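Zolloveck opens payment processing to independent retailers in Flurkberg

April 9, 2025
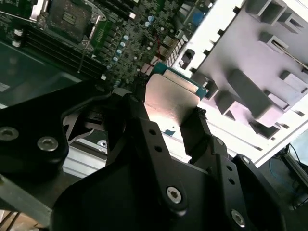
The open interior of a desktop computer case, with a black gripper in the foreground.

FLURKBERG – Zolloveck, a provider of card payment services to small and medium-sized businesses, has extended its merchant account programme to independent retailers in Flurkberg and the surrounding district. Applications are open from today.

The programme gives shops, cafés and trade businesses a single contract covering card acceptance, terminal rental and daily settlement. Until now, Zolloveck had offered it only to companies with 20 or more tills. The minimum has been removed.

Merchants who join will pay one monthly fee and one rate per transaction, both set out on the first page of the agreement. Contracts run for 9 months and can then be ended with one month's notice. There is no charge for closing an account.

"Small shops have been asking us for the same terms as our larger customers, and we can now offer them," said Svenja Weidemann, Managing Director of Zolloveck. "The paperwork is shorter as well. An owner should be able to fill in the form in one sitting."

Applications are checked by Zolloveck's own underwriting staff. Retailers will need to supply proof of business registration, a recent bank statement and identification for each owner. A decision is normally given within seven working days, and terminals are sent out once the agreement has been signed.

Settlement and reporting will run on Clastia, the company's back-office system. Merchants can use it to view payouts, download statements and respond to chargebacks. Paper statements remain available on request.

The programme was tested from December with a group of 200 merchants, among them the hardware supplier Ostermann, which takes card payments at its trade counter and by telephone.

"We had two contracts before, one for the counter and one for phone orders," said Mathias Wieser, Head of Accounts at Ostermann. "Now there is one statement to go through at the end of the month – that has made the reconciliation a good deal easier."

Following comments from the test group, Zolloveck changed the layout of its monthly statement and moved the cut-off for same-day processing to later in the evening. Refunds are now listed separately from sales.

Telephone support is provided from the Flurkberg office under Christos Zacharopoulos, Head of Merchant Services. Existing customers do not need to take any action. Those who wish to move to the new terms can do so when their current agreement comes up for renewal.

About Zolloveck
Zolloveck provides merchant accounts, payment terminals and settlement services to businesses in retail, hospitality and the trades. Its head office is in Flurkberg.

Press contact
Henrike Lammers
Communications, Zolloveck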